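Okay, a few people asked what I do all day now, so here goes, a little thread. Short version: I hold a gripper in my hand and do chores with it, and a learning system gets to study the recordings later.

No robot arm involved at this stage. You squeeze, the fingers close, the camera on the tool sees what the fingers see. Do that enough times with enough different stuff and you've got something to train on. We call our set Korkum (don't ask me, Kilian named it).

Tuesday was a group day, which I love — more people, more hands, way more chatter than when it's just me and a pile of clothes.
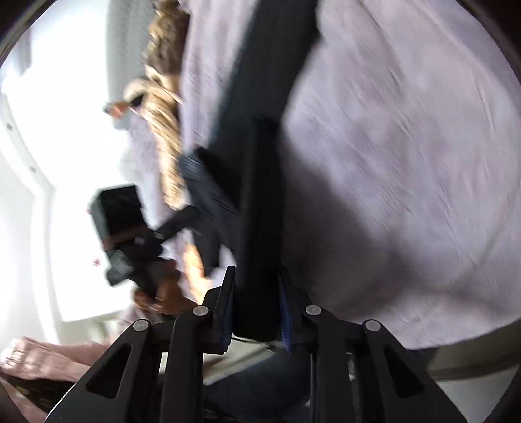 Getting people to slow down is the big one! Everybody's first tries are way too fast, mine included. I went back through my first 10 and threw out 4 of them. The fingers were swinging around so much the system would've learned mostly blur.

The other thing is that you have to stop using your free hand. You don't notice how often it sneaks in to flatten a corner until someone makes you sit on it. Evelien caught me doing it twice before lunch.

And clothes are so much harder than cups. A cup is a cup wherever you put it down. A pair of leggings has a million shapes and most of them are "lump." We want the lumps too, so I've stopped tidying between tries. Grab it, drop it, grab it from wherever it landed.

Dark fabric on a pale blanket is my favorite setup, because you can find the edges. Dark on dark we're saving for when I'm feeling brave.
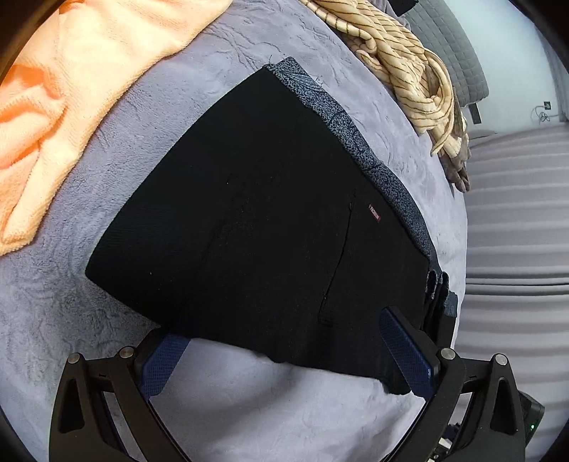

Zlatko Stojanovska replied asking whether we keep the tries where the cloth slips out, or if the system only gets to see good ones.

Good question! We keep them, with a tag. If you slip and then go back for it, that's gold, we want the going back. If you slip and wander off to get coffee, that one goes in the bin.

Right now the clothes folder is at 441 tries. Leobardo says 44 of those need new tags because I wrote "fold" when I meant "pick up," and yes, I'm fixing them tonight, Leobardo.

More on zippers next time. I have opinions about zippers — mostly rude ones. If you've tried this with socks, please tell me how you get just one layer, I keep pinching both.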